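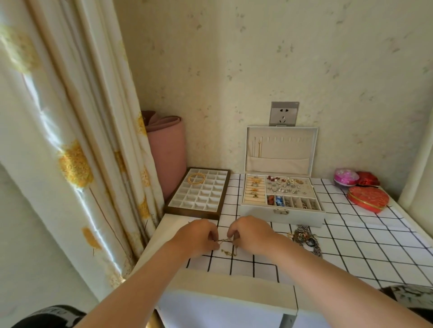
Thin chains should be the last thing anyone sorts, according to one reader in Nundmont, who wrote that she left hers until the rings and earrings were put away and had a much easier afternoon.

2 min read

Her note was one of 214 sent in after the Idholm community center asked residents how they keep their jewelry in order. The center will hold a free sorting session in August, starting at 2 p.m. in the upstairs room.

People are asked to bring a jewelry box or tray and whatever has become knotted in it. Tables will be covered with cloth so that small charms and clasps don't roll away. Sewing pins and baby oil will be on hand for tight knots, though the center advises against using oil on beads strung on thread.

Zaki, the repair shop on the main street, will replace broken clasps at the session for the cost of the part. Pieces that need soldering will have to go back to the shop.

Unwanted necklaces and earrings can be left in a box by the door for the winter sale. Places can be booked at the front desk until the day before.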